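# Visit to Wokex, September 8, 2020

Borislav Jurić gave us the planner tour himself, mostly in front of a monitor.

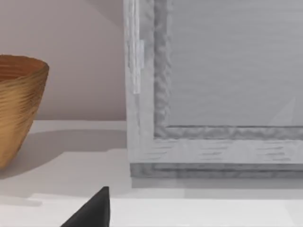

*Simulator view at Wokex: ribbed bowl to the left, pale framed structure to the right, tip of the gripper finger at the bottom.*

The stack is called Curkine and plans arm motions around furniture and crockery. Jurić quoted 3,416 simulated runs and 57 failures. I asked what counted as a failure. Collisions, he said, and timeouts over 600 milliseconds. A bowl nudged out of place is still a pass, so I don't put much weight on the total.

Perception worries me more. In simulation the planner is handed exact object poses. The camera-only mode has had 9 runs so far, and we weren't shown the logs. I'd have liked to see how it copes with soft shadows on a white table.

The replay tool is good: you can scrub back to any replanning step and read the costs. I would use that tomorrow. The rest I'd look at again in February, with the pose feed switched off.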